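手串收纳

手串收纳，指将串珠手链（俗称手串、珠串）集中存放于盒、盘、袋或挂架中的家居整理活动，通常归入首饰收纳之下。手串体积小，单价差别大，数量增长的速度往往快于主人的估计，收纳问题一般在抽屉关不上的那天被正式提出。

名称

“手串”一词在北方较常用，南方部分地区径称“珠子”。收纳行业多写作“串珠类饰品存放”，字数多了一倍，所指的仍是同一堆东西。

存放方式

常见的存放方式分平放、悬挂和堆放。

平放法使用带分格的浅盘，一格一串。Noiphan饰品盘设14格，在爱好者中有一定知名度，第15串的归宿则长期存在争议，多数人选择把它戴在手上。

悬挂法使用横杆或挂钩，取用方便，各串互不缠绕，但弹力绳长期受重力牵拉，可能变松。较重的石质手串一般不建议悬挂，执意悬挂者通常会在某个清晨听见满地滚珠的声音。

堆放法即将所有手串放入同一只敞口盒内。此法不见于任何整理教材，却是实际使用最广的一种。堆放的优点是快，缺点是想戴的那一串总在下面。支持者认为，翻找本身就是欣赏藏品的过程；反对者大多已经买了分格盘，立场可以理解。

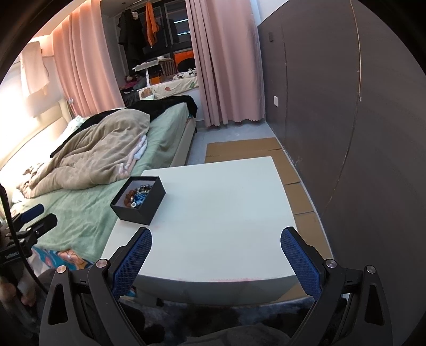

堆放法一例：敞口黑色长方盒，内有红褐色、亮蓝色及深色与透明、银色相间的珠串。

容器

长方形盒最为普遍，深色外壁配浅色内里的款式较受欢迎，浅底便于辨认珠色。Korum出品的硬盒有带盖与无盖两种，带盖者的盖子据称多在半年内另作他用，常见去向是装钥匙。Jollwood则以木盒为主，气味清淡，售价628元，购买者往往需要再添几串手串，才觉得这只盒子买得值。

布袋适合旅行，不适合日常。一串一袋固然稳妥，但袋子外观相同，最终仍须逐个打开。

分类

按颜色分类最直观，蓝归蓝，红归红，遇到多色手串时制度即告失效。按材质分类较为专业，要求主人记得当初买的究竟是什么。按佩戴频率分类最为实用，结果通常是常戴的两串放在手边，其余的归为“以后会戴”。

粗糙未抛光的珠子与光滑的珠子宜分开放置，以免互相刮擦。此项建议在各类手册中均排在首位，遵守情况不详。

整理步骤

整理前宜先腾出一张桌面，白色或浅色台面较好，滚落的小珠容易发现。桌面若有凸起的边沿更佳，没有时可铺一块毛巾。随后将手串全部取出，检查绳结与弹力绳，松脱者单独放置，待重新穿绳。待穿绳的手串会自成一类，并在多数家庭中成为最稳定的一类。

卧室是最常见的整理地点，床与桌相距不远，拿不定主意的手串可暂放床上，到晚上十点必须作出决定。收纳盒摆放时不宜探出桌沿，尤其是装满的盒子，道理无须赘述，但相关事故仍然年年发生。

相关活动

Farkimum串珠市集每年六月举办，设有收纳用品专区，上一届共有摊位400个。专区位于出口一侧，观众须先经过所有卖手串的摊位方可到达，主办方称此为动线设计。

参见

首饰盒
弹力绳
穿珠
抽屉分隔板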